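Moreira Study Desks
Resident Set-up Guide, Section 3: Setting out the desktop

Revised June 28, 2019
Prepared by Margarida Garcia and Arnaldo Patrício

Before you start this section you should have the desk standing level and the feet adjusted (Section 1), and the power board fixed under the rear edge (Section 2). If the desk still rocks, go back to Section 1. Everything is harder to move once the small things are on top.

3.1 What you need

A keyboard and mouse set, still in its box
A mouse mat, round or square
One microfibre cloth
A spray bottle of water with a drop of dishwashing liquid
Small-parts drawers, if you ordered them
A pot plant with a saucer (optional)
Stickers (optional, see 3.5)

Note: The keyboard and mouse set is not supplied with the desk. Any brand is fine. Check that the keyboard is no wider than the clear space in front of your chair, and remember that a full-size keyboard with a number pad takes up a lot more of the desk than a compact one.

3.2 Cleaning the surface

1. Peel the clear film off the desktop, starting from a rear corner. Pull it low and slow.

2. Spray the cloth, not the desk. Wipe from the back to the front.

3. Dry the surface with the other side of the cloth. Leave it for 20 minutes before you put a mat down.

Caution: Do not use methylated spirits, eucalyptus oil or cream cleanser on the blue tops. They take the colour off. The white tops will put up with metho but they don't need it.

4. Run your hand along the front edge. If you feel any glue left from the film, rub it with your thumb until it rolls up and comes away.

3.3 Laying out the large items

Work from the back of the desk to the front.

1. Put the drawers at the back first. The small translucent ones can be stacked in two rows. Drawers go in label side out, and the top row should not be loaded with anything heavy.

2. Stand the keyboard and mouse box on its long side in front of the drawers, picture facing you. Keep it there until the set has been tested. You will want the printing on the box if you have to ring the maker, and the shop will want the box if it goes back.

3. Put smaller boxes in front of the large one, labels forward.

4. Put the plant on the right, in its pot, with room for the leaves to hang. Left-handed users should put it on the left and reverse steps 1 and 2 of the next part.

Caution: Water the plant in the sink and let it drain fully before it goes back on the desk. The power board is directly under the rear edge.

3.4 Mat and mouse

1. Lay the mat flat near the front, clear of the boxes. A printed mat should face you the right way up. It makes no difference to the mouse but you will be looking at it every day.

2. Leave a hand's width between the mat and the front edge so your wrist has somewhere to rest.

3. Set the mouse down beside the mat while you sort out the keyboard. Keep sticker sheets and loose cards to the back of the desk, away from the area the mouse moves in.

Figures 3 to 6. Blue desktop with a round mat, small black box and large white box behind.

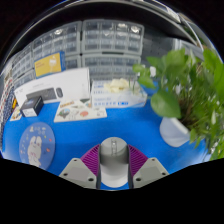
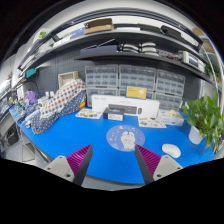
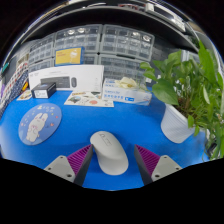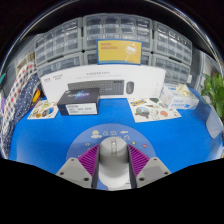
4. Sit in your chair and move the mouse to all four sides of the mat. If your elbow lifts, the mat is too far back. If the mouse runs off the near side, push the mat back a little.

5. Open the keyboard box from the end flap and slide the tray out. Don't cut down the long side — the flap on most sets is only taped.

6. Place the keyboard centred on your chair, and check that the mat is still clear of it. With a full-size keyboard the mat usually has to move outward.

7. Fit batteries, or plug in the cable or receiver, following the maker's leaflet. Use the socket on the side of the computer nearest the mouse if you have a choice.

8. Type a few lines and click both buttons. When everything works, flatten the box and store it under the desk, or leave it standing if you like having it there. Ljubica Grgić has had hers at the back of her desk as a sort of fence for her drawers since last September and it has done no harm.

Note: Round mats with a cloth top can curl if they have been rolled for posting. Leave the mat face down under a heavy book overnight. Do not iron it.

3.5 Stickers

Residents may put stickers on drawers, boxes and their own equipment. Please don't put them on the desktop itself. The glue on paper stickers goes hard after a few months and has to be scraped, and the scraper marks the surface.

1. Plan where they will go before you peel any.

2. Wipe the drawer front and let it dry.

3. Press from the centre of the sticker out to its edges.

4. Keep leftover sheets flat in a drawer, out of the sun.

If a sticker has already gone on the desktop, warm it with a hair dryer on low and lift it with a plastic card. Any damage that needs a new top comes out of the bond. A replacement costs more than you would think — ask Gonçalo Quintela in the office for the current price.

3.6 Problems

Pointer jumps or stops
Clean the underside of the mouse with a dry cotton bud. Try it on plain paper. If it works on paper and not on the mat, the print on the mat may be confusing the sensor, so try a plain mat.

Mat slides
Turn it over and wipe the back with a damp cloth. Dust is nearly always the cause.

Drawers stick
Take the drawer right out and check for something caught behind it. Do not force the runner.

Surface looks streaky
Too much detergent. Wipe again with plain water and dry.

Anything else
Leave a note for Benedita Gouveia in pigeonhole 17 with your room number and which step you were up to.

Go on to Section 4, Lamps and leads.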